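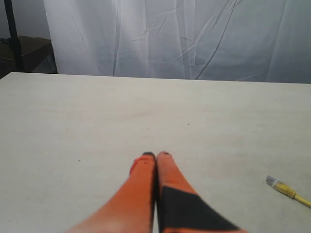 Pale tabletop, with white fabric behind.

Tenants' group questions "stain-proof" claims for rental tables

13th April

The Clero Renters' Association is asking furniture rental firm Stosex to publish the test results behind its "stain-proof for life" promise, which the company has used in its ads since September. The association says it has asked for the results in writing and has received a brochure.

Stosex charges renters a cleaning fee of $110 when a table comes back marked. Association members want to know how a surface that can't be stained keeps getting billed for stains.

"Either the top resists coffee or it doesn't," said Fumiko Iwasaki, who chairs the association. "If it does, I'd like to see the fee dropped. If it doesn't, take the words off the ad. We've heard that the wording is 'aspirational.' The invoice wasn't."

The group looked over paperwork from 100 rental agreements sent in by members. In seven of them, the renter had been charged the cleaning fee more than once on the same table. The association does not claim this is a scientific sample. Members who had a complaint were more likely to write in, and some of the receipts were hard to read.

Ashraful Dissanayake, who handles complaints for the association, said the small print is where the promise falls apart. "The warranty leaves out heat, ink, oil, wine and what it calls 'ordinary household liquids.' I asked what was left. I'm still waiting to hear."

The association is also doubtful about the Khasawneh Seal, which appears on the Stosex price list. It has not been able to find out who awards the seal or what a product has to do to get it.

Renters who have been charged are asked to send copies of their agreement and invoice within 10 days. Please keep the originals.

Contact: Natsumi Kubo, Clero Renters' Association press desk

7 shares | 0 comments

Recent releases
Ollora deposit refunds: what we asked and what came back
Reiko Kudo to lead lease reading nights
Delivery windows and missed delivery charges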